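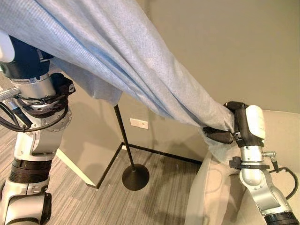
Hellblaues Vliestuch, dahinter der beige Sessel

Start Räume Galerie Buchung Kontakt

Der Loungebereich im Millow: eine Galerie

Der Loungebereich im Erdgeschoss ist neu eingerichtet. Der Raum misst 37 Quadratmeter und wird als Wartezone, als Pausenraum und für kurze Besprechungen genutzt. Bis zum Frühjahr standen dort Stapelstühle und ein langer Tisch aus dem alten Seminarraum. Beides ist ausgemustert. Geblieben sind die grauen Wände, die einen neuen Anstrich im gleichen Ton bekommen haben, und die Steckdosen, wo sie waren.

Wir haben mehrere Anfragen bekommen, welche Möbel das sind und was für ein Teppich liegt. Die Angaben stehen jeweils bei den Bildern. Preise nennen wir nicht, weil ein Teil über einen Rahmenvertrag lief und der Rest aus zweiter Hand stammt.

Der Sessel ist mit einem weichen Stoff in hellem Beige bezogen, Armlehne und Rücken sind gepolstert, die Nähte liegen offen. Er ist etwas wärmer im Farbton als das Sofa. Zuerst war ein zweites Stück aus derselben Reihe geplant, das hätte aber zwölf Wochen Lieferzeit gehabt. Der beige Sessel stand bei Kirkegaard in der Ausstellung und konnte sofort mitgenommen werden. Im Tageslicht passt er gut dazu, abends unter der Lampe sieht man den Unterschied deutlicher. 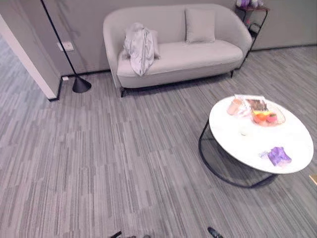

Zweisitzer an der Rückwand, im Vordergrund der runde Couchtisch

Das Sofa führen wir in der Inventarliste als Viko, Zweisitzer. Rücken und Armlehnen laufen in einem Bogen um die Sitzfläche herum, das Sitzpolster ist durchgehend. Die Beine sind aus schwarzem Metall und lassen unter dem Sofa Platz. Das war eine Vorgabe der Reinigung: Der Sauger muss darunter fahren können, ohne dass jemand Möbel rückt.

Zur Auswahl standen drei Bezugsstoffe. Der dunkelste wäre unempfindlicher gewesen, machte den Raum aber kleiner. Genommen wurde der helle. Nach den ersten Wochen ist er noch in Ordnung, an der linken Lehne wird er am meisten beansprucht, weil dort fast alle ihre Sachen ablegen. Eine Garderobe ist bestellt und soll im Juli kommen.

Die Stehlampe links vom Sofa hat einen kegelförmigen schwarzen Fuß. Sie stand vorher im Empfang. Geschaltet wird sie am Kabel, eine Schaltung über die Wand gibt es in dieser Ecke nicht. Wer als Letzter geht, macht sie bitte aus.

Der runde Couchtisch ist beweglich und wird bei Besprechungen zum Sofa gezogen. Für Laptops ist er zu niedrig, für Kaffee und Unterlagen reicht er. Ein zweiter, höherer Tisch ist nicht vorgesehen. Wer länger schreiben muss, nimmt einen der Arbeitsplätze im ersten Stock, die lassen sich über die Buchungsseite auch stundenweise reservieren.

Zum Boden

Verlegt sind Teppichfliesen in mehreren Grautönen mit feinen Längsstreifen. Für die Sitzecke wurden 77 Stück gebraucht, der Rest des Raums war schon belegt und konnte liegen bleiben. Die Fliesen haben wir von Burnex bekommen, aus einem Restposten der gleichen Serie. Im Karton war ein leichter Farbunterschied zu erkennen. Auf der Fläche fällt er uns nicht mehr auf, da das Muster ohnehin zwischen hell und dunkel wechselt.

Die Fliesen liegen versetzt und sind mit Haftmittel fixiert. Einzelne Stücke kann man herausnehmen und tauschen. Ein angebrochener Karton steht im Keller hinter den Farbeimern. Bitte dort lassen und nicht als Unterlage für andere Sachen verwenden.

Die Verlegung hat zwei Tage gedauert. Am ersten Tag wurde der alte Belag entfernt und der Kleber abgeschliffen, am zweiten wurde verlegt. An der Rückwand war der Boden uneben, dort ist gespachtelt worden. Die Sockelleiste ist dunkel und schmal. Die alte weiße war an vielen Stellen abgestoßen.

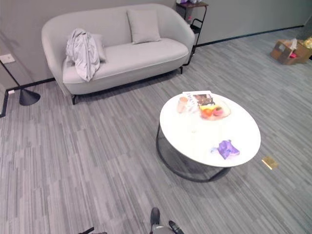
Sitzecke mit Blick auf den Beistelltisch neben dem Sofa

Zwischen Sofa und Wand ist ein kleiner Beistelltisch untergekommen, schwarzes Metallgestell mit dunkelbrauner Platte und einer Ablage darunter. Er ist schmal genug, um hinter der gerundeten Armlehne zu stehen. Andere Tische, die wir probiert haben, standen an dieser Stelle zu weit in den Raum. Auf der unteren Ablage sollen später Zeitschriften liegen.

Die Kissen sind im Ton des Sofas gehalten. Wir hatten auch welche in Senfgelb und Petrol zur Ansicht hier, die gingen zurück. Die Hüllen lassen sich abziehen und bei 30 Grad waschen. In den Trockner dürfen sie nicht.

Das Kabel am linken Rand liegt auf dem Teppich. Eine Verlegung in der Wand hätte bedeutet, den frischen Anstrich wieder zu öffnen. Vorgesehen ist jetzt ein flacher Kabelkanal in Schwarz, der an der Sockelleiste entlanggeführt wird. Die Steckdose darüber bleibt frei und kann für Ladegeräte benutzt werden.

Zur Wandfarbe kamen die meisten Fragen. Es ist ein helles, warmes Grau, matt, in zwei Anstrichen gerollt. Die genaue Mischnummer steht auf dem Deckel des Eimers im Keller. Der Ton wirkt je nach Licht unterschiedlich, morgens kühler, am Nachmittag fast beige. Wer ihn zu Hause verwenden will, sollte vorher eine Probefläche streichen und sie einen Tag lang ansehen.

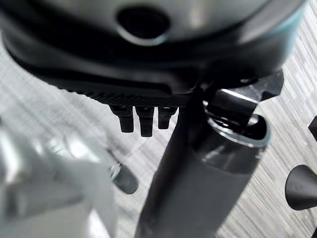 Foto: Millow, Bildarchiv Räume

Zum Schluss eine Nahaufnahme. Das gerundete Gehäuse ist oben dunkelgrau und leicht glänzend, nach unten hin mattschwarz, mit einer fein geriffelten Kante. Der dunkelgraue Zylinder darunter hat einen hellen Rand mit einem Stich ins Türkise. Im übrigen Raum kommen so dunkle Töne etwa an Lampe, Möbelbeinen und Sockelleiste vor.

Nutzung und Pflege

Der Bereich ist während der Öffnungszeiten frei zugänglich und muss nicht gebucht werden. Gruppen ab sechs Personen bitten wir, in den Seminarraum auszuweichen, der ist vormittags meistens frei. Essen ist erlaubt, warme Speisen bitte in der Küche. Geschirr gehört nach der Pause zurück in die Spülmaschine.

Die Polster werden einmal in der Woche abgesaugt, mit der weichen Düse. Flecken bitte nicht reiben. Mit einem hellen Tuch abtupfen und am Empfang Bescheid geben, dort liegt auch der Reiniger, den der Hersteller freigegeben hat. Spülmittel hinterlässt auf dem Bezug Ränder, das haben wir an einem Stoffmuster probiert.

Auf dem Teppich gilt im Grunde dasselbe. Bei Kaffee reicht meist lauwarmes Wasser. Geht etwas nicht heraus, wird die Fliese getauscht. Bürostühle mit harten Rollen haben im Loungebereich nichts zu suchen, auch nicht für kurze Zeit.

Was noch fehlt: die Garderobe, der Kabelkanal und ein Vorhang für das Fenster zur Straße. Beim Vorhang ist die Entscheidung noch offen. Der Raum hallt etwas, ein schwerer Stoff würde helfen, nimmt aber auch Licht weg. Die alten Stapelstühle können übrigens abgeholt werden, solange welche da sind. Sie stehen im Hof unter dem Dach. Der lange Tisch ist vergeben.

Stand der Angaben: 21. Juni 2021

Kommentare

Gast
Danke für die Angaben zum Teppich. Wir haben ähnliche Fliesen im Flur, allerdings alle in einer Richtung verlegt, und da sieht man jede Fuge. Versetzt gefällt mir deutlich besser. Habt ihr vollflächig fixiert oder nur am Rand?

Millow
Vollflächig, aber mit einem Mittel, das nicht fest aushärtet. Am Rand allein hat es bei uns im Büro oben nicht gehalten.

Teetrinkerin
Das Sofa ist schön, für mich ist die Sitzfläche nur etwas tief. Mit Kissen im Rücken geht es. Gibt es davon noch mehr oder bleibt es bei den vorhandenen?

Nachbar aus dem Hinterhaus
Ich würde vier von den Stapelstühlen nehmen. Kann ich die abends holen oder ist das Tor dann zu?

Millow
Das Tor ist bis 20 Uhr offen. Bitte kurz am Empfang melden.

Gast
Bitte keinen schweren Vorhang. Der Raum lebt vom Licht. Gegen den Hall könnte man auch etwas an die Wand über dem Sofa hängen, die ist doch groß genug.

Weitere Galerien

Teeküche im ersten Stock
Seminarraum nach dem Umbau
Fahrradkeller und Werkbank
Empfang: alte und neue Theke
Der Hof im Frühjahr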